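## 4. Where the chores stand

I should say up front that I went into this section an optimist. I'd read the same glowing write-ups everybody else has, and I figured that by the time we got around to room tidying we'd be reporting numbers in the nineties and arguing about speed. We aren't, so let me walk through what we tried and why I think the picture is more mixed than the demos let on.

### 4.1 Picking things up, and the trouble with packets

We ran 1348 attempts across the whole chore set. Of those, 607 ended with the item where it was supposed to be and nothing else disturbed, and those are the only ones I'm willing to call successes. (Mattes wanted a half-credit category for "right place, wrong neighbors." I talked him out of it, mostly by asking whether he'd pay a cleaner on that basis.)

Rigid things were pretty forgiving. A cup has a shape, it keeps that shape when you squeeze it, and the planner's guess about where the far side is tends to be right. Soft packaging was another story altogether! A plastic packet folds under its own weight, slides between fingers, and reflects light in ways that make the depth estimate wobble. Our planner, Clodent, treats every item as a solid with a single center, and for a bag that's just wrong. We ended up scoring soft items separately, since lumping them in with the cups made the averages close to meaningless.

Figure 1 shows the two ends of the chore as we set it up: (a) a soft packet at the hand, next to a tall appliance, and (b) a desk and small cabinet with items still on them.

**(a)** 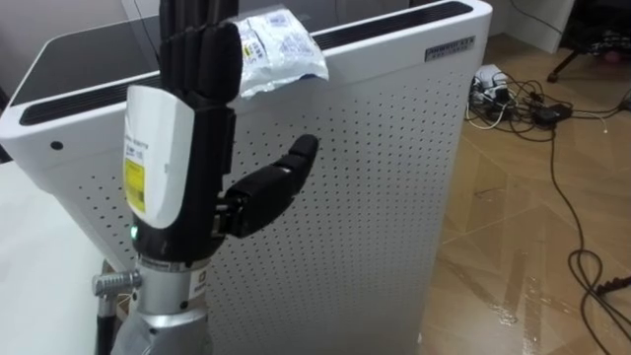 Karim Khoury objects to the whole framing. In his comments on our draft he wrote that a household chore is never one item, that a person clearing a room makes dozens of small choices before touching anything, and that a success rate per pick tells you next to nothing about whether you'd come home to a tidy room. He'd have us throw out the per-pick table and report only complete rooms.

I went back and forth on this. He's right that people don't buy picks, they buy tidy rooms, and our complete-room numbers are a lot less flattering. But I kept the per-pick table anyway, because without it I can't tell you *where* a room went wrong, and that's the part I can do something about on a Tuesday-sized budget of patience. So we report both, and readers can be as gloomy as they like.

One thing the per-pick numbers do show is how much the closing step matters. We gave the hand two ways to close on soft items: all the fingers at once, or thumb last. In a block of 200 attempts with each, thumb last did better on anything with a loose flap — it seems to let the material settle before it gets pinched. I wouldn't lean on this too hard. The blocks were run weeks apart, and I had retuned the force limits in between, in January, for reasons that had nothing to do with this comparison.

### 4.2 Deciding what belongs where

The second half of tidying is judgment, and I'd badly underrated it. Is a cup on a desk a mess, or is somebody coming back for it? Does a bag of supplies on a cabinet belong inside the drawer, on the open shelf, or exactly where it is? I asked people in the lab about a bunch of cases like these and got different answers from the same person before and after lunch.

**(b)**

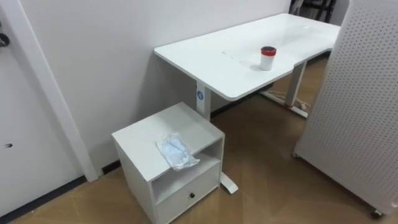

*Figure 1. The tidying chore. (a) Robot hand with a crinkled plastic packet over its fingers, beside a white appliance. (b) Height-adjustable desk with a red-lidded cup, and a small cabinet with a plastic bag on top.*

What we settled on was a written house rule for each room, short enough to fit on an index card. Clodent reads the rule, looks at what's there, and proposes a list of moves. A person can veto any line before the arm starts. With the veto step in place, wrong-destination errors nearly vanished; without it, they were our biggest single source of failed rooms — bigger than dropped items, which surprised me.

Of course, the veto costs time. We allowed 300 seconds per room for review, and reviewers often used most of it, at which point a reasonable person would ask why they don't just put the cup away themselves. I don't have a great answer for one room. For a row of similar offices with one shared rule, I think the math starts to look friendlier, and that's the setting we test in Section 5.

So can a machine do this chore yet? With a rule card, a patient reviewer and mostly rigid items, yes, I'd let it run while I was in the next room. With soft packaging I'd still want to be standing there.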